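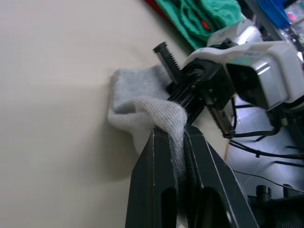
Can single socks be placed in the collection bin, or must they be in pairs? A resident of Clurnenitz put this question to the Prostell Textile Exchange in April, and the answer is that both are accepted, provided they are sorted as set out on this page.

How to prepare household textiles for collection

Before you begin

You will need a clear table, two bags, and a roll of Gestico labels, available at the Prostell front desk. Allow 15 minutes for one full bag. All items must be washed and completely dry. Damp fabric spoils the rest of the load and will be refused.

Step 1. Separate wearable items from rags

Hold each item up to the light. Clothing with sound seams and working fasteners goes in the first bag. Anything torn, stained, or worn thin goes in the second.

Step 2. Pair what can be paired

Lay socks and gloves flat and match them by length, color, and knit. Fold each pair together once at the cuff. Do not use pins or staples. Single socks go in the second bag, whatever their condition.

Step 3. Check pockets and linings

Remove coins, paper, and tissues. Buttons and zippers may stay on.

Step 4. Close and label the bags

Tie each bag with a single knot. Write 303 on the label for wearable items and 378 on the label for rags. These codes tell the sorting room which line to use – please do not add notes of your own.

Step 5. Bring the bags to the counter

The Guérin Street counter accepts up to 5 bags per household at each visit. It closes at 4:30 p.m. Larger loads should be arranged in advance through the front desk.

Items not accepted

Pillows, quilts, carpet, and shoes cannot be processed. Fabric that has been in contact with paint, oil, or solvents must be taken to the Clurnenitz hazardous waste point.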